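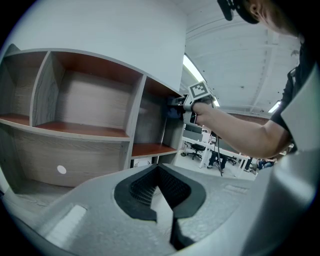
Should we keep the Stodesura kit once the trial period ends?

I'd keep it, on the two-pair plan, provided Gebreyes sorts out the cable and gives us a straight answer on spare finger pads. Everything below is how I got there, plus where your money has gone since the last report.

Progress report: handheld gripper trial, Skestville office

Hello again. Last time I wrote to you the kit was still in its foam and I was full of optimism and courier tracking numbers. We're now well into it, so this one is longer and has some grumbling in it.

A quick recap in case this gets passed along to someone who missed the first report. The grant pays for us to try out Stodesura, the handheld gripper kit that Gebreyes sells and rents, and to say whether a small group like ours can collect useful manipulation recordings with it in an ordinary office. We wear the head strap, pick up a gripper in each hand, do the job as we would with our own fingers, and Mernia (the software that comes with the rental) stitches the recordings together afterwards. The robot arms come later and are in a different budget, so please don't go looking for them in the spending sheet!

Where we are

We have 3,572 recordings uploaded to Mernia. I'm happy with the number, and happier with how steady it's been since we stopped trying to do everything in one big push. The first stretch was rough. We had people doing very long sessions, the recordings got sloppier as the afternoon wore on, and I ended up throwing out a good chunk of them. Now a session is 90 minutes, with a proper break in the middle, and the person who just finished checks the recordings of the person before them. I should have set it up like that from the start.

The tasks have moved on too. We began with the easy ones on a flat desktop — pick up a thing, put it down, slide it across. Fine for learning the grip, pretty dull after that. In May we switched to the desk with the shelf hutch, and the work became a lot more interesting. Cloth in and out of cubbies, reaching to the back of a compartment, going in at an angle past a divider, swapping something from the left hand to the right while you lean around the end of the furniture. Those are the moves our partners asked for, and they're the ones where the kit earns its rent or doesn't.

What I like about it

The learning curve is short. I can hand the grippers to someone who's never seen them, and by the end of their first session they've stopped fighting the trigger and started thinking about the task. I'd put that down to the weight more than anything. You notice them at first and then you forget, until your forearms remind you that night.

Soft things go better than I expected. Before we rented, my big worry was cloth, as the fingers looked like they'd been made for boxes and mugs. They pinch a bunched-up bit of fabric quite securely, and you can carry it over a ledge without losing it. Folding is another matter. We can do a rough fold with two hands and a lot of patience, and I wouldn't want to promise you a neat one.

Setup between sessions is quick now that we have it down to a routine. Head strap on, grippers on, a slow wave of both hands so Mernia can find the markers, and off you go. I timed it over a few mornings and it takes us 15 minutes from opening the case to the first recording, including a cup of tea if the kettle's already been on.

And you really can do it in a working office. I'd been told we would need a cleared-out room with perfect lighting. We haven't cleared anything! People carry on at their desks, the ceiling lights are what they are, and the tracking copes most of the time. It was a condition of the grant that we try it in a normal workplace, so I'm pleased to be able to say so without crossing my fingers.

What I don't like

The cable. Oh, the cable. It's long enough until it isn't, and it always runs out at the exact moment you've got your arm inside a cubby. We've also caught it on chair wheels more than once. We've tried clips, we've tried tucking it under a sleeve, and one of us spent a whole session with it taped to her elbow (the recordings were lovely, the tape was not). Gebreyes tell me a shorter right-angle connector is on its way. They told me that in April as well, so I've put it in the conditions at the end.

Tight spaces are the second thing. The gripper itself gets into a narrow opening with no trouble, but the marker on top needs headroom, and if you go in high you bump it on the shelf above. You learn to come in low with your wrist tipped, and new people don't know to do it until they've knocked the marker and had to redo the wave. I've written a half-page tip sheet about it and sent it to Gebreyes, who said they might include it with future kits. I'd like them to include a smaller marker with future kits.

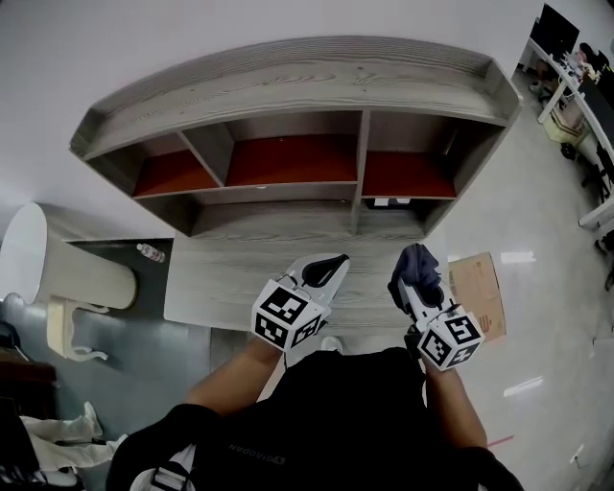

Third grumble, the finger pads. They wear. Ours have gone shiny at the tips, and shiny pads slip on anything smooth. The rental includes one spare set and we've already used it. When I asked what a further set costs I got three different replies from three different people at the sales desk, and the dearest one was 200 dollars, which had me reading the email twice. I need a price in writing before I can give you a sensible running cost for next year.

Last one, and it's small. Mernia logs you out when you've been idle for a bit, and it does it without telling you. You come back from the break, do a beautiful run with both hands, press save, and it asks for your password. The run is kept on the kit, so you can recover it, though it's a fiddly business with a lot of clicking. A warning beep would fix it.

How the software has behaved

Better than the grumble above makes it sound. Uploads run overnight and I've only had to restart one of them. The part I use most is the review screen, where the head view and the two gripper views play side by side, and you can mark a recording as good, bad or "ask someone". We use "ask someone" a great deal. It's mostly cases where the cloth ended up in the right cubby and the way it got there was ugly — dropped and picked up again, or nudged in with the back of the gripper. Our rule is to keep those and tag them, and the partners agree with us, as they'd like some recoveries in the mix.

Searching is weak. You can search by date and by who recorded, and by task name if everyone has spelled the task name the same way. We had not. I spent the best part of two mornings tidying "shelf cloth", "cloth shelf" and "clothshelf" into one label, and there's now a list stuck to the lid of the case that people copy from.

Money

We're under on rental, as Gebreyes didn't charge us for the period when the left gripper was away being repaired (a loose screw in the trigger, fixed and back inside the fortnight, no complaints from me). We're slightly over on people's time, and that's the redone recordings from the early sessions. The two nearly cancel out. The full sheet is in the shared folder, in the tab called Skestville, and the repair credit is on its own line so you can see it.

I haven't bought any furniture or props out of the grant. The desk was already ours and the cloths came from the bottom of various people's cupboards.

What I'd like from you

A decision on the plan, please, before the end of August. Gebreyes has three on offer. The single-pair plan is the cheapest, and I don't think it suits us, as one repair stops all work. The two-pair plan costs more, though it would let us run two people at a time, or keep one pair charging while the other's out. The third plan adds an on-site technician, and we've had no need of one so far.

If you're happy with the two-pair plan, I'd ask for these to go into the agreement: the right-angle connector delivered before we sign, a fixed price for finger pads for the whole term, and a swap unit sent out when a gripper goes in for repair. I've sounded them out on the last one and they didn't say no.

Next stretch

More two-handed work at the hutch, mainly passing items across from one side to the other. Drawers after that, if we can find a unit with handles the grippers can get hold of. I also want to get a few left-handed people in, as nearly everybody so far leads with the right and it shows in the data.

I'm going to stop recording for a short while in July so we can clear the "ask someone" pile, which has become embarrassing. You'll see a dip on the Mernia dashboard for that month, so don't be alarmed by it.

Ring me if anything in the spending sheet looks odd. I'm at my desk most mornings until noon, and after that I've usually got a gripper in each hand, so leave a message.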